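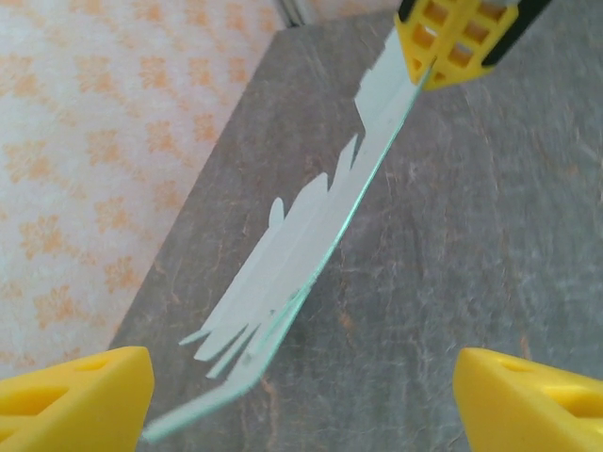

Replacement windows are sold mostly by people who have never seen yours, and I went to the Lappalainen open day in January wanting to be talked out of that opinion. Our house was built in 1929. It has 17 windows, most of them original, with wavy panes and a rattle on the west side that starts whenever the wind gets up. The new glass is nothing like the old. Cut a strip of modern clear float and its edge shows a pale aqua-green, and no amount of squinting will make it look like what our front room has had in it for close to a century. I don't hold that against it. I only mention it since the word "matching" was used a great deal over the course of the day, and I started keeping a grudge.

The building is off the county road behind a tile warehouse, with parking for about a third of the people who came. Doors opened at 10 a.m. and there was already a line. You got a paper badge, a tote bag, and a booklet with more sunsets in it than windows. Coffee was free and the doughnuts had run out by the time I reached them.

The morning began with a talk in the showroom. The speaker was pleasant and quick and had clearly done it many times. The main claim was that new double-pane units would cut heating bills by up to 30 percent. I wrote that down and underlined "up to." Then I raised my hand and asked what kind of house the number came from. A typical older home, I was told. I asked whether the typical older home had storm windows on it. He said that was a great question, and that one of the team could go through it with me individually. No one on the team ever did, though I stood near several of them on purpose.

It matters a lot whether there were storms. A single pane with no storm in a loose frame leaks heat like a screen door, and almost anything you do to it is an improvement. A single pane with a decent storm window outside, some fresh putty and a strip of weatherstripping is a different animal. We have the second kind in nine of our rooms and hallways and the first kind nearly everywhere else, so any honest percentage for us would have to be two percentages. I didn't hear anyone offer two.

After the talk we were split into groups. Ours went first to the display wall, where a dozen sashes were mounted at chest height so you could open and close them. They work very nicely. I will give Lappalainen that without any argument: the Claluvis line slides with one finger and shuts with a soft thump, and my own windows require a shoulder. But they were brand new, hung in a heated room, in frames that had been leveled by someone with time to do it. I'd like to try the same sash in its tenth winter. I asked if there was an older one to compare and there wasn't.

The seal warranty is worth a close read. It covers the unit if it fogs up between the panes, for a good long stretch, and after the early years it covers the glass only and leaves you with the labor. The booklet doesn't say this. The warranty sheet does, on the back, in gray type. I read it standing up next to the coffee urn and had to hold it at arm's length. When a sealed unit fogs, you replace the unit. When my old pane cracks, I buy a piece of glass at the hardware store and spend an afternoon swearing at putty. I am no craftsman, and I have done it four times.

Then there was a heat lamp demonstration, the one every window company has. Two panes side by side, a lamp behind each, and you put your hand up to feel the difference. The coated one felt cooler. So it should: a coating that reflects heat will do very well against a heat lamp held a few inches away. My trouble is a north bedroom in February, and there is no lamp outside it. Some coatings cut down the winter sun you'd like to have on the south side as well, so which one you pick depends on which way the wall faces. When I asked about this I was told the standard package has the same glass all the way around the house, "for a consistent look."

Prices were hard to get. I have bought cars with less ceremony. The only figure I saw in print all day was on a card beside the smallest Claluvis window, which said $354, and under that, smaller, that it did not include installation, trim, removal of the old unit, lead-safe work or tax. In a house the age of ours the lead-safe part is not a footnote. For anything more they want to come to your house, measure, and sit at your kitchen table with both homeowners present. That last condition was repeated by three different employees. I'm a grown woman and can look at a number on my own.

Upstairs were the tables for the smaller outfits, and I spent most of the afternoon there. Vuver sells an interior panel that presses into the window opening from the room side and comes out again in spring. This is the product I had come to sneer at and ended up liking best, or disliking least. It leaves the old window alone. It's light, you can see through it, and if you hate it you're out the price of a panel and your woodwork is as you left it. Against it: you have to store the things all summer, and the corners of ours are so far out of square that I doubt a pressed-in gasket would meet the wood all the way around. The woman at the table agreed that was possible and said they ask for both diagonals when you measure. It was the first straight answer I'd had since the parking lot.

Studa was next to them with a mail-order kit for people who want to tighten up their own sashes: weatherstripping, cord, a little tool for the old putty, glazing points. I like the idea. I'm less fond of the packaging. By the time you have taken apart a cardboard box in a nice pale aqua and laid it out flat you could just about cover a small window with it, and what was in it would fit in a bread bag. Everything in the kit can be bought separately at an ordinary hardware store, apart from the tool, and a stiff putty knife will stand in for that. What you are paying for is having somebody else decide which size of strip you need, and if your gaps vary the way ours do they can't know.

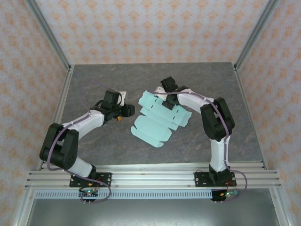
One man at the Studa table had no patience with my line of questions. He said he'd spent two winters patching and stripping the windows in a house about as old as mine, that he was still cold, and that he wished he had put the money into new units at the beginning and stopped getting up on ladders. Old windows were a hobby, he said, and people who had the hobby should quit telling everyone else it was thrift.

I thought about that on the drive home more than I thought about anything from the talk. He has a point about the ladders. Repair is cheap if you leave out your own time, and the people who praise it (me included) generally do leave it out. I asked him whether he'd insulated the attic. He hadn't, and he said the attic wasn't where he felt the draft. It rarely is. Warm air goes out at the top and pulls the cold in down low, by the windows, where you're sitting, and the window gets the blame. I'd have liked to see one poster about attics on that showroom wall, but they don't sell attics.

There was a drawing at 3 p.m. for a free patio door. To enter you had to give a phone number and tick a box about being contacted. I gave the number and didn't tick the box, and I've had two calls.

A few practical notes for anyone going to the next one. Get there early or park at the tile place, which didn't seem to mind. Skip the talk and go straight upstairs, where it's quieter and people will let you handle things. Bring the real measurements of one bad window, including both diagonals, and a photo of the outside of it. Ask for the warranty sheet and turn it over. Ask what the savings number assumes about storm windows, and write down the answer if you get one. If you want a price, be ready to say no to the kitchen table visit more than once.

As for us, we are ordering a single Vuver panel for the north bedroom, the worst of the lot, and I've marked the thermostat setting and the last two gas bills on the back of my paper badge. One panel won't show up on a bill and I know it. I mostly want to find out whether the thing stays in when the wind blows. The west side is getting new sash cord and a tube of caulk along the casing as soon as it's warm enough to work out there, and the front room stays as it is, waves and all. If the panel pops out I'll say so in the comments.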